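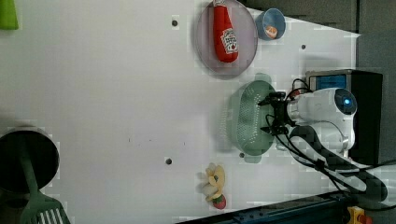 4 min read

Etel Play Kitchen Library: progress report to the Van Hecke Fund, second period

This report covers the work from the end of the first period through July. It follows the headings in the grant agreement. The spending table went in separately with the receipts.

Background

The Etel lending library puts together sets of toy kitchen things and lends them to preschools, after-school rooms and families. A set has dishes, play food and a few larger pieces such as a colander. The grant pays for new pieces, storage tubs, labels and part of the rent on the sorting room at Zevura Hall.

What we said we would do

For this period we agreed to finish sorting the donated stock, settle on what goes in a standard set, and have the first sets out on loan. The sorting is finished. The standard set is settled except for the cups. The first sets are out, though fewer than planned.

Sorting

We started the period with 804 pieces in mixed boxes. Everything was checked for cracks, sharp edges, loose seams and missing parts. We kept 612. The rest went to recycling or, for fabric pieces in poor shape, to the rag collection. The largest group we let go was thin plastic tableware that had gone brittle. Plates with a raised rim held up better than flat ones, and we will buy only rimmed plates from now on.

Sorting is done on the white tables. Colored plastic is easy to see against them, small pieces included. The tables have small round holes in the top, and we keep beads, buttons and play coins off them for that reason. Those go in a tray on the side bench.

Soft play food

Soft pieces took more time than hard ones. In the first period we had planned to leave them out because of the washing. Borrowers asked for them, and we changed our minds. A soft ketchup bottle is now one of the most requested things we have. Children pick it up first, and several rooms wrote that it gets used with every pretend meal, including breakfast.

Soft pieces go through the machine in a mesh bag on a cool cycle and are dried flat. Drying is the slow part. A set that comes back in the morning can't go out again the same day if it has soft food in it. We have put a one-day gap in the booking sheet to allow for this.

The standard set

A standard set now has 11 pieces: two plates, two cups, one bowl, one colander, one pan and four pieces of play food. We tried a bigger set early on and it came back incomplete more often than it came back whole. The smaller set fits in one tub with the lid closed, and a borrower can check it against the card in a couple of minutes.

Colors are mixed on purpose. A pink plate, a blue cup and a green colander are easier to tell apart on a checklist than three things in the same color. The card lists each piece by name and color.

The cups are the open question. The small light-colored ones are a good size for younger children, but little pieces of play food get dropped inside and put away with the cup. Staff now tip out every cup when a tub comes back. We are looking at a wider cup from Ekard and have asked for samples. If the samples are no better we will stay with what we have and add a line to the card.

Loans

Of the pieces we kept, 528 are packed in sets, which makes 48 tubs. The other 84 are spares. Not all the tubs are labeled yet. The first order of labels peeled off after one wash and had to be replaced, and the new ones came late - this is the main reason loans are behind. Preschools have priority until the labeling is done. Families can still borrow on the open afternoon but can't book ahead.

Returns have been good. Most missing pieces turn up within a week or two, usually in the borrower's own toy box. We don't charge for lost pieces and don't plan to start.

Changes to the budget

Labels cost more than planned. Tubs cost less, and we have moved the difference across. The request to use part of the equipment line for a drying rack is attached to the spending table. The rack would stand along the back wall of the sorting room and would take the soft pieces from several tubs at once.

Next period

Finish labeling and open booking to families.

Decide on the cups once the Ekard samples have been tried.

Buy replacement colanders. The oval kind with handle tabs is preferred, as it stacks well in the tub.

Write a one-page washing guide for borrowers who want to clean a set themselves before returning it.

We would like the Fund's answer on the drying rack before the next order goes in. The room at Zevura Hall is open to visitors from 2 p.m. on loan days, and Fund staff are welcome to come and see a set being checked in.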